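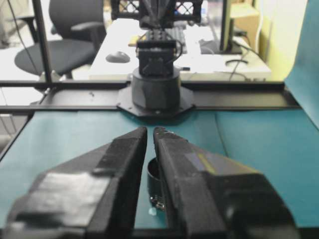 The first item was the table covering in the Millow workroom. Members had been asked at the last meeting to say whether they wanted to keep the teal or go back to plain white, and most who replied wanted to keep it. Small dark things show up well enough on it, such as the little black piece, like a short cup or ring, standing on the table. The faint crease or seam running diagonally on the right was raised by two members. One thought a new length should be bought now. The other thought the present one would do for the winter if things that need to sit level are kept to the left. It was agreed to keep the present covering and to look at it again in April.

**Minutes of the Millow workroom meeting, Sun 30 September**

Held in the upstairs room at Maldonado House. The meeting began late as the downstairs door was locked. Apologies had been received from three members. The minutes of the last meeting were accepted with one correction: the shelf order was placed with Fatwood and not with Flusten.

**1. Table covering**

Recorded at the head of these minutes. Action: ask Flusten for a price for a spare length in the same teal, to be reported at the next meeting. No order to be placed yet.

**2. Upright panel at the side of the table**

It was asked whether the panel on the right should be covered to match any new length. The present one is also teal and the meeting saw no need for a change by itself. If the table covering is replaced, both should be bought together, as shades can differ from one roll to the next. One member asked for the panel to be wiped when the table is wiped. Agreed.

**3. Small pieces**

There was a long discussion about where the small pieces should live. At present they are in two tins and a drawer, and the drawer sticks. It was said that the black ones are often left standing on the table at the end of the day and the next user does not know whether they are wanted. It was also said that clearing them away can be worse, if someone has set them out on purpose.

The following was agreed:

- Pieces left out on purpose should have a note beside them with the day on it.
- Anything without a note goes in the tin marked "Table".
- The second tin is for red pieces only.
- The drawer is not to be used until it has been planed.

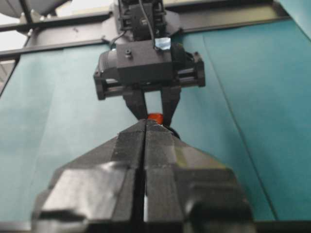
*Item 3: small red piece, held between two fingertips.*

A member asked if the red pieces could be replaced with something less shiny, as the light catches them. Others found the red easy to spot and did not want to lose it. Left as it is.

It was noted that the Flusten catalogue sells small pieces in mixed bags of 200 and that the bags cannot be split by colour. The meeting did not want another mixed bag.

**4. Shelves**

Fatwood has confirmed the order. The shelves are 600 mm wide and will go on the wall opposite the window, above the sockets. Delivery is to the downstairs door and two people will be needed to carry them up. The old shelf is to be offered to the pottery group before it is taken to the tip. A member asked if the brackets were included. They are, but the wall plugs are not.

**5. Money**

The balance stands at £1,354. The shelves have been paid for and are already taken off this figure. The hire of the room at Maldonado House for this meeting was £27. It was asked whether the meeting could be held in the workroom itself to save this. There are not enough chairs, and some members would have to stand. To be looked at again once the shelves are up and the floor is clear.

**6. Leaving the room tidy**

The list on the back of the door is out of date and still mentions the old sink. A new list will be written out. It should say to put the tins back with their lids on, wipe the table covering with a damp cloth, turn off the wall heater and shut the window. The meeting did not want the list to be longer than one page.

**7. Any other business**

The key to the side cupboard is missing. Members were asked to check coat pockets. A request to paint the door was put off.

The next meeting will be held in the same room, at the earlier time of half past two. The meeting closed at ten past four.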